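Herkari two-drawer cabinet, square top, dark gray

5 min read

We've had the Herkari on the floor for a while now and it keeps getting picked over pieces that cost a good deal more, so it seemed time to give it a proper page. It's a plain piece of furniture. A square top, a cabinet under it, two drawers on the front. What makes us like it so much is how many rooms it has ended up in: break rooms, studios, the gap between a sofa and a wall, a hallway where people dump their keys and whatever they were drinking on the way home.

Landari makes it, in the same workshop that does their low benches and the wall shelves we carry. If you know the benches you'll recognize the look right away (no handles sticking out, no fuss around the edges). Model number is 2946, and that's the number to give us on the phone, as there's an older Herkari with one deep drawer that people still ask for and we can't get anymore.

The top

The top is a warm gray that leans toward brown. Landari calls the color Taupe and for once the name is right. It has a slight sheen, enough to pick up a ceiling light, and it wipes down with a damp cloth and a drop of dish soap. Don't use scouring powder or the green side of a sponge. Sticky rings from soda come off best if you lay the wet cloth over them for a minute first and then wipe, and I've done that more times than I'd like on the one we keep by the register.

I love the color with the darker cabinet under it. We tried the all-gray version for a season and it looked like office equipment. With the lighter top the whole thing feels more like furniture, and small stuff shows up well on it, so you can find your earbuds.

The drawers

The upper drawer is the shallow one, and it runs across most of the front. Pens, chargers, napkins, takeout menus, the remote, a deck of cards. The lower one is where the room is. It has a flat bottom and low sides, which I wasn't sure about when I first saw the drawing, but it means you can see everything from above without digging, and you can slide a tray in and out without catching your knuckles. A lot of people end up using it for snacks. One customer lined hers with a cut-down yoga mat and keeps board game pieces in it, sorted in muffin tins, and it's a terrific idea.

Drawer dividers are sold separately and come in packs of 4. They fit the lower drawer only. They press in between the sides and don't need screws, so you can move them whenever you get tired of the layout. If you're storing tall bottles upright, measure first! Low sides are great for reaching in and no help at all for keeping tall things standing. Lay them down, or put them in a bin that fits the drawer.

Both drawers come out completely for cleaning. Pull to the stop, lift the front a little, and keep pulling. Going back in, set both runners before you push, and if it feels rough halfway, take it out and start over. Forcing it is how the runners get bent, and then you'll be talking to Gergely about spare parts.

What people use it for

The most common answer we hear is a drinks corner. That makes sense to me: you get a surface at a comfortable height for cans and a bowl of something, and a drawer underneath for the rest. The shared kitchen upstairs from us at Mocanu has two side by side, one for coffee things and one for the recycling that's waiting to go down, and they've held up very well to people who don't look where they set things.
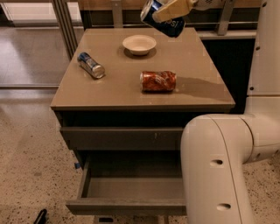

Page last changed in January

Soda cans on a Herkari, with the lower drawer pulled out. I like seeing it this way, with a small white bowl and two cans on top.

It also makes a good bedside piece if your bed is on the tall side, and a very good printer stand. For a printer, check the feet against the top before you order. Put the heavier things in the lower drawer and open one drawer at a time when it's loaded.

Putting it together

The cabinet arrives flat, the drawers arrive built. Most people are done in less than an evening. There are 18 screws in the main bag and they're all the same length, and I can't tell you how happy that made me after the benches. You'll want a Phillips screwdriver, a blanket to work on, and a second person for turning it upright at the end.

Leave the back panel until the drawers are in and running smoothly. The instructions have you do it earlier, but if you wait you can nudge the cabinet square while you test the drawers. After that, tighten everything, stand it up, and adjust the feet. The wall strap in the bag should go on in any home with small kids, and we'd suggest using it in a public room too.

Spare parts

Runners, feet and screws are kept in stock. Drawer fronts are ordered in from Landari and take longer. Write to Gergely Antal at the parts desk with the model number and a phone photo of the part, and please put something next to it for scale. A pen is fine. He is quick with replies except on Sunday, when the desk is closed.

Matching pieces

The Mernska stool is made to go with it and comes in the same dark gray. The seat is a little lower than the Herkari top, so it works for sitting and sorting through a drawer, less so for eating at. The Mernska bench is the better match along a wall. Both are on the floor next to the Herkari, and you're welcome to pull out the drawers, sit on everything and put your drink on the top.

Delivery and returns

We deliver to the door inside the city, and to the room if there's an elevator or no more than one flight of stairs. Orders over 300 go free. If the box looks crushed at a corner, take it anyway and open it the same day, then call us, and we'll swap the damaged panel without making you send the whole cabinet back. Unbuilt cabinets can be returned in their box. Built ones we take back only if something is wrong with them, and in that case we come and pick them up.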